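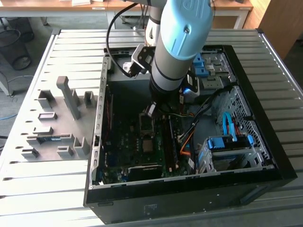
The Dell comes out of the closet

I have owned this computer for longer than I've owned any of my pants. It's a black Dell tower that came from a surplus sale in Lirkside, back when I believed a second computer would make me organized. It did my taxes twice, stored 1177 photos of a cat I was only minding, and then went into the hall closet under the ironing board, where it held up the ironing board.

In February it stopped starting. Well, it started, blew air at me like a hair dryer for a minute, and quit. A reasonable person takes that as a hint. I took it as a project and bought a used processor from a parts place called Flodby, whose website looks like it was put together during a fire drill. The processor cost less than the shipping. I try not to read anything into that.

So on Thursday evening the tower went on its side and the cover came off.

What lives in there

Dust, first of all. I had vacuumed the outside of that thing for years with real pride. The inside had grown its own felt, and a good part of the evening went to a paintbrush and a can of air before anything resembling repair took place. I did it out on the back steps and now the back steps need vacuuming.

Once you get down to the hardware, though, I have to admit it's a nice piece of packing. Whoever laid this out decided that the parts you are allowed to touch would be blue. The drive rails are blue. The latches up by the optical bay are blue, stacked one over the next like a little ladder. Everything else is black or green or bare metal and gives you the feeling you should wash your hands and ask permission. I like being color-coded at. My kitchen could use it.

The cables are the exception to all this good behavior. The orange SATA one minds its own business, but the bundle from the power supply goes wherever it likes, and where it likes is between you and the thing you're trying to reach. I bent it out of the way. It came back. I used a twist tie from a bread bag, and we left it at that.

The processor bit

Getting to the socket means taking off the heatsink, and the heatsink did not want to be taken off. Old thermal paste has two states, toothpaste and grout, and mine was grout. The forum advice is to run the computer for a while to warm it up, which is great advice for people whose computers run. I twisted it gently left and right for the length of an entire podcast and it finally let go with a sound I would rather not hear again.

After that there's a lever, and the lever is the scary part. You push down, ease it out from under its catch, and let it up, and then the metal load plate swings open on its hinge and you're looking at the contacts. They're tiny and there are rows and rows of them. Every guide I read had the same sentence in bold, saying not to touch them, and from that moment on touching them was all I could think about.
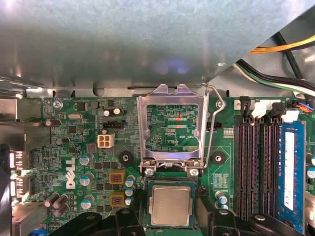
The chip goes in and out straight up and down, with no sliding and no tilting, held by the edges. It weighs about as much as a cracker. I found myself breathing through my nose like someone defusing something, over a part that cost less than its own postage.

There are notches to tell you which way round it sits, and a small triangle in one corner in case you don't trust notches. I didn't trust either and checked the manual, a PDF with 110 pages, 100 of them safety notices in languages I don't speak. The remaining pages had the drawing I wanted, printed sideways. The DELL on the board is sideways too once the case is lying down, so at least they're consistent.

Paste came next. I had a tube of Fokex left over from a laptop job, and the tube had opinions. Nothing, nothing, nothing, then a worm of gray goo as long as my thumb. You want a blob the size of a pea. I scraped the worm off with an old gift card and tried again, and what I have now is either a large pea or a small bean. The internet is divided on beans.

Things I'd do differently

Label the screws. I put them all in a saucer, and it turns out that a case screw and a drive screw are the same until the moment they aren't. I have 5 left over and no theory.

Take a photo of the front panel wires before pulling them off. I drew a diagram on the back of an envelope, and then the envelope went out with the recycling.

Pick a better chair. I used the folding one from the Oei flea market and got up feeling like I'd been stored in it.

And look at the power supply earlier. I'd spent the whole evening fussing over the socket like it was a premature lamb, when the oldest, dustiest, hardest-working lump in the whole case was bolted into the corner with its grille full of fluff. I cleaned the grille with a toothbrush (mine, since replaced) and checked that the cord sat properly in its socket, the thing I should have checked back in February.
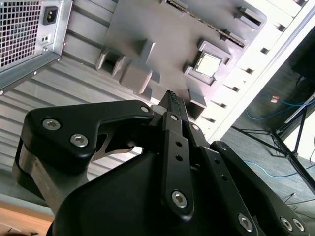 The power supply in its corner, with the grille and the socket for the cord.

I haven't closed it up yet. The heatsink goes on tomorrow if the bean has not been overruled, then the cables get their twist tie back and I find out what I've done. In the meantime the ironing board is leaning on a wall, and my shirts look like it.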